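The sock that ate my summer

I'd been at Kindard for most of an hour before I plucked up the courage to ask why everybody kept saying "Gerald" under their breath. Gerald, I learned, is a bug. He lives somewhere between the part of the software that decides what a piece of cloth is and the part that decides how to pick it up, and he has been there since December.

I should back up. I came to write about tidying. More exactly, I came to write about the software that might one day let a machine tidy a bedroom, a job I've been avoiding in my own house for years. I'd pictured a lot of sparks and whirring. What I got was people looking at graphs, drinking very strong tea and arguing about timestamps. I loved it!

Setsuko Tamura runs the group that works on what they call the policy, meaning the bit of learned software that takes in camera pictures and spits out movements. She used to work on warehouse systems and she talks about boxes the way some people talk about an easy ex. "A box has corners," she told me. "You find the corners and you know where you are. Where are the corners of a T-shirt somebody has dropped on the bed?"

I didn't know. Neither does the software, really, and that's where the trouble begins. The old way of doing things was to build a neat model of the object, plan a path to it, and then close the fingers. Cloth makes a mess of the first step. Pick it up and it's a different shape, put it down and it's a different shape again, and your lovely model is out of date before the arm has stopped moving.

So Setsuko's lot have mostly given up on naming shapes. Their system, Katayama (after a hill she used to cycle up, she says it felt similar), learns from people doing the job by hand. Somebody holds a gripper, does the chore, and the camera on the gripper records what it saw on the way. The software then gets 3,160 of these little episodes to chew on and tries to work out what a sensible hand would do next.

That "next" turned out to be what the arguments were all about. Katayama doesn't choose one movement at a time. It guesses a short run of them, carries out the first few, has another look and guesses again. Guess too far ahead and it ploughs on through a fold that has since slumped over. Guess too short and it dithers, hovering above the bed like me in front of an open fridge. They've tried all sorts, and for now they plan 40 steps and throw away everything after step 19. I asked why 19. There was a pause, and then somebody in the corner said "vibes", and Setsuko put her head in her hands.

And then there's the business of time. The camera says one thing and the finger sensor says another, and if the two clocks drift apart by 65 milliseconds the software learns that cloth gets grabbed slightly before the fingers close. You'd never spot it watching the recording. You'd just end up with a robot that pinches thin air, very confidently, just in front of the thing you wanted. They'd chased that one through the training code for a fortnight before anybody thought to check the clocks.

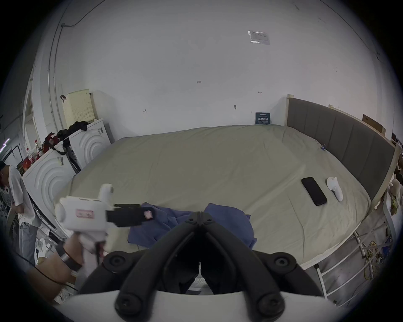 The fix was a tool called Vandum, and I'm afraid I got a bit keen on it. It lines up every stream from an episode on one long strip, so you can drag a marker along with your mouse and see what the camera saw, where the fingers were and which way the wrist was heading, all at the same instant. Any episode where the streams disagree turns orange and gets held back from training. It's plain as porridge to look at. Setsuko reckons it has done more for Katayama than any clever change to the network, and she was rather cross about that, having made most of the clever changes herself.

They let me have a go at labelling. You mark the moment when the grasp begins, and it's far harder than it sounds. Is it when the fingers touch the cloth, or when they start to close, or when the person has plainly made up their mind? I dithered so long over one sock that the program asked if I was still there.

Gerald, by the way, is about socks. Show Katayama a sock lying on a towel and it treats the pair of them as one large, oddly shaped garment and tries to lift the lot. The current theory is that the picture gets shrunk too much before the network sees it, so the edge of the sock simply melts away. Another camp blames the training data. Both camps have a branch of the code with their own fix in it, and the two branches don't merge.

A second team over at Drundadberg is going to try the same software on a different arm next, and I've been promised a phone call if it copes with the sock. I've been practising in the meantime. I did my own bed this morning, folded three T-shirts and found myself wondering, with a jumper in one hand, exactly when I'd started to grasp it.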